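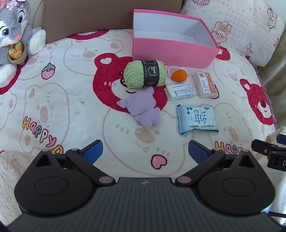
The pink box and the small things, on the bear blanket

Lists > Drornlow > home-collecting > Thread: what counts as one example?

3 min read

Hello all,

Thank you for the kind replies to my August message, and sorry for being so slow to come back to them. I have been collecting most evenings and by the time the grippers are put away I'm not much good for typing. I'll answer the question from the Laitinen end of the list first, as two other people wrote to me privately asking much the same.

> We have 213 recordings of putting things into boxes and we can't
> agree among ourselves what one example is. If the person fumbles
> the item and picks it up again, is that one example or two? And
> does it matter if we always use the same five items? Our folk
> like the wooden blocks as they never slip.

On the fumble, I keep it as one, so long as the item ends up in the box and the hand didn't leave the table area in between. I used to throw those away, and I rather regret it now. A second try at a slippery thing is just the sort of movement we want the learner to see, and you can't very well act it out afterwards - I've tried, and it looks like bad theatre. I put an "r" in the notes column for "retry" and carry on.

As for the blocks, I do understand the temptation! But please do mix in some awkward things. My present set is a ball of green yarn, a little orange egg-shaped thing, a small white packet, a clear plastic case with rounded corners, a soft pack of wipes and a lilac plush toy. The wipes are the ones I'd recommend to anybody, because the pack gives when you close on it and you have to decide afresh each time where to take hold. The yarn is lovely to pick up and a nuisance to let go of.

I start every recording with the box empty and its front facing me, and I shuffle the items about by hand beforehand. I also change the order I pick them in, which I was very bad at until somebody on this list pointed out that I always began with the toy. (Quite right, I did.) The patterned blanket stays for this batch. After that I shall do a plain cloth, and then the bare table, so that Kasutora doesn't learn that boxes only ever live among bears.

My count stands at 313 kept and 16 thrown out, nearly all of those 16 being ones where I forgot to open the fingers fully before starting. The Girkine sheet asks for 4000 across all of us by the time we train again, so every household helps, even if you only manage a handful before supper.

One thing I'd still like advice on: do you pause between items? I stop for a breath with the fingers open, then go on to the next, but it does leave a lot of stillness in the recordings and I wonder whether I should be trimming it out or leaving it be.

Warmest wishes to everyone, and do keep the questions coming.

4 replies | 7 shares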